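I've been the note-taker for our local tenants' and workers' group since January, so when Oona Kiiskinen suggested we try Tralus for keeping track of members and meetings, guess who got to test it! We have 50 paid-up members and a mailing list of 2000, and up to now it all lived in a spreadsheet that only Abundio Arellano understood.

Setting it up took me one evening and a pot of tea. Importing the list was easy enough (991 names came across on the first go, and the rest once I'd fixed the postcodes), and I love that people can pick the language their notices arrive in. Half our cleaners and packers would much sooner read Spanish or Romanian, and turnout at the wages meeting was the best we've had. The text message reminders are brilliant too.
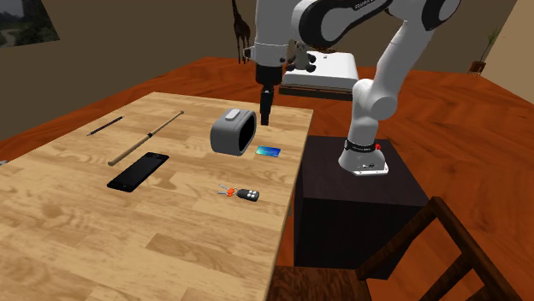
White-and-black robot arm over a light-coloured table, computer render.

Now the grumbles. The petition builder is clunky, and you can't change the wording once the first signature is in, so check your spelling before you share it. I didn't, and our open letter to the Jaststead council now asks for "fare rosters". The phone version also logs me out whenever I switch over to the calendar, and I've started muttering at it on the bus.

Price-wise it's $12 a month for a group our size, and I reckon that's fair. Veronica Voicu's lot over in Silimness use Nistor, which costs them less but doesn't do translated notices at all, and for us that settled it.

Four stars from me. I'd give it the fifth if they let me fix that petition!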